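**Workshop notebook, instrument reprocessing section**
September 9, 2020

Purpose: to compare the two neutral detergents now held in stock, Zallo and Jiltham, on hinged steel instruments before the supply agreement is renewed in December.

The section has used Zallo at the Dramau site since it opened. The Benedetti building uses Jiltham. Staff who move between the two sites have reported that box joints feel stiffer after the Benedetti cycle, and the matter was referred to this bench.

Method. Clamps were taken from the retired stock and divided into two trays. All were soiled with the standard test paste and left to dry for 90 minutes. Each tray was then soaked, brushed at the joint, rinsed in treated water and dried in the cabinet. The cycle was repeated 4 times. No lubricant was applied between cycles, as this would have hidden the effect under study.

Observations. Both detergents removed the paste from flat surfaces on the first pass. At the joints the results were less even. Zallo left a faint film inside the ratchet on two clamps – it wiped away with a damp cloth. Jiltham left no film, but the joints on that tray did feel dry when opened and closed by hand. No pitting was seen on either tray under the bench magnifier.

The rinse water at Benedetti should be tested before any conclusion is drawn about the detergent itself. The softener there was last serviced in December, and the log sheet for the following period is missing.
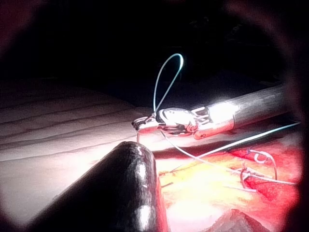 Dosing was also reviewed. The wall chart at Dramau still shows the old dilution and is to be replaced. The pump delivers the correct volume when primed, but it loses its prime if left overnight. Staff are asked to run it twice into the sink before filling the first bath.

Actions:

- Request a hardness test on the Benedetti rinse line.
- Repeat the trial with both trays rinsed at Dramau.
- Hold the used clamps in drawer 7, labeled by tray. They are not to be returned to stock.
- Replace the dilution chart.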